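3.2 Collecting Demonstrations

All demonstrations were given on the Coler bench, where a desktop computer tower lies on its side with the side panel removed and the arm works from overhead. The operator moved the arm by remote control through the Gisto interface, or guided it by hand when the approach was tight. Each of the 3 operators practiced for one afternoon before any recording was kept. 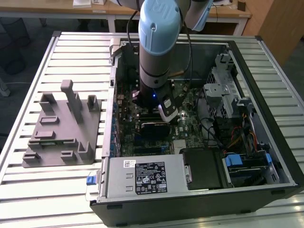 Figure 2. The gripper above the graphics card in the open tower, with the fixture plate to the left.

Hand guiding gave smoother paths in free space, but operators tended to press too hard near the board. Remote control was slower - most of the time went into the last small movements - and produced steadier contact forces. We therefore kept both kinds of recording and marked each one with its source. A total of 27 demonstrations were retained for training, and 5 were set aside for testing.

The fixture plate gives small parts a known resting place next to the case. In the processor task, the chip starts in a recessed pocket of the plate and the socket on the board is left empty. The operator must grasp the chip by its edges, carry it over the side of the case and line it up with the socket. Demonstrations in which the chip was dropped were removed, following the rule used in the earlier Dritdale trials.

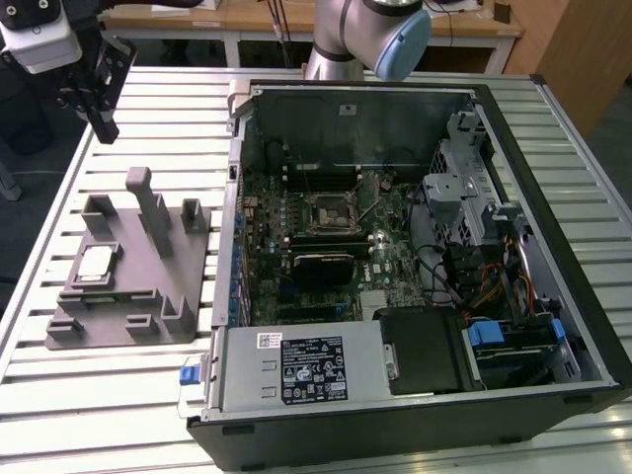

3.3 Dividing the Recordings into Steps

Each recording was divided at the points where the gripper opened or closed. Segments shorter than 2 seconds were joined to the segment before them.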